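A clothing swap that started in a stairwell is moving into the old Covach furniture store on Lustetti Street this February, and organizers say they expect their biggest turnout so far.

The Işık Clothing Swap has been run out of a community center basement for the past three winters. Last year the basement flooded twice, and the group lost part of its stock of coats. The new space is on the ground floor, with a loading door at the back and room for 40 racks.

"We were turning people away by noon," said Eylül Kahraman, who coordinates the swap. "You can't ask someone to carry two bags across town and then tell them to come back next week."

The rules are the same as before. Visitors bring clean clothes in wearable condition and get one token for each item accepted. A token can be traded for any other item on the floor, except winter coats, which cost two. Nothing is sold. Tokens left over at the end of the day can be kept for the next swap or dropped in a jar by the door for people who come with nothing to trade.

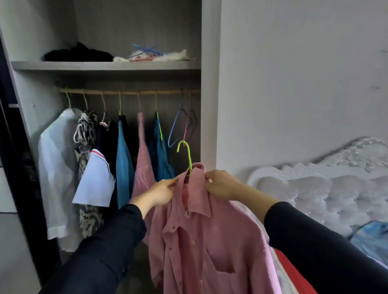
The group accepted 2000 items last season, most of them shirts, sweaters and children's clothes. Men's shoes and work pants were always short. Kahraman said anyone with either one should bring it early in the day, when the sorting tables are least crowded.

Clothes should be washed and dried before they are dropped off. Missing buttons are fine. Underwear, swimwear, pillows and anything with a strong smell of smoke will be turned down at the door. Last year some bags were left outside overnight and had to be thrown away after it rained, and the group is asking people not to do that at the new address.

Ertuğrul Değirmenci, a retired tailor, will run a repair table from 10 a.m. to 2 p.m. He does hems, zippers and simple patches at no charge, one item per person. Leather and lined jackets take too long for a one-day event, he said, and he will not be taking those.

"Bring the thread if it's an odd color," Değirmenci said. "I have black, white, navy and a lot of brown."

The swap also needs hangers. The racks that came with the building are in good shape, but the wire hangers left behind were rusted and went to the scrap yard. Plastic and wood are both welcome, in any color, and hangers do not earn tokens. The group wants 1000 of them before opening day and had 70 as of Monday.

Rent for the first six months is being covered by Folunum, a local laundry business, which will also wash coats that come in without an owner's name. After that the group will have to find its own money. Kahraman said a small door fee had been discussed and that she was against it.

Parking behind the building is limited to the loading area. Street parking on Lustetti is free on weekends, and the bus stops across from the front door. The entrance has one step, and a ramp will be in place by opening day.

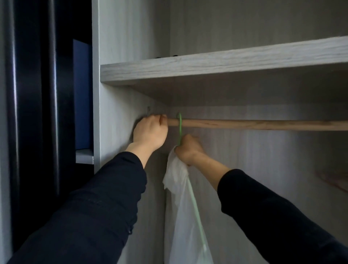
## Hours and drop-off

Doors open at 9 a.m. and close at 4 p.m. Drop-off for hangers and clothing is on Monday evenings from 5 to 7, at the loading door. Tokens for early drop-offs will be held at the front desk under the donor's last name.

Tokens from last season are still good.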